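List: Erkgate grippers and handling
Subject: Re: Right jaw closing by itself
Date: April 20, 2024

Kiri Hinds wrote:
> Ours did this in July and we blamed the batteries. Does the jaw
> creep shut slowly, or does it snap? And is it only on soft things?
> If it snaps, please stop using it with fingers anywhere near the
> pads until you've found the cause.

Hello Kiri and everyone,

It snaps! I was so pleased to get your message, as I'd been hunting in quite the wrong place (the Rakero logging script, if you must know). I ran the table sorting job again this morning, two grippers, the usual crochet and small wrapped bits going into the orange box, and got the fault 8 times in 2,141 closes.

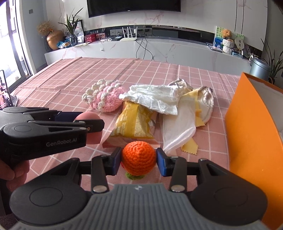
The log says the width reading drops to zero for 2 samples and then comes back as if nothing had happened. The motor believes the jaws are fully shut, and when the true reading returns it pulls hard to catch up. You can feel it in the handle. One nipped the side of my thumb, no harm done, but I've taken your advice and we now keep hands well clear of the pads and put everything down before reaching in.

Soft things don't seem to matter. I had it on a plain smooth ball as well as on the crochet, and once with the jaws wide open and nothing between them.

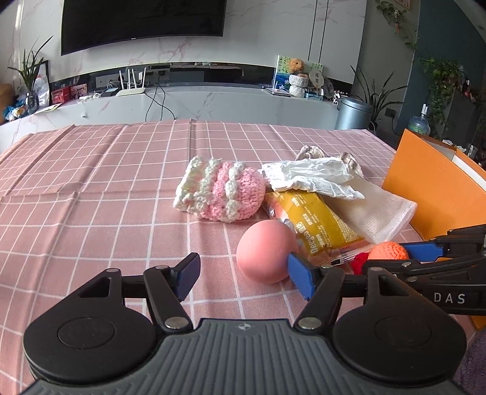 My best guess is the short cable by the pivot. Wiggling it brings the fault on within 10 closes, which is a lovely thing to find after a week of nonsense. Costigan had a bad batch of connectors in the Plaltville units, I think? If anyone kept the part number, please send it over. I'll swap the cable tonight and post both logs, good and bad, so you can compare them with yours.

Kiri, do you still have your July files?

Cheers,
Martin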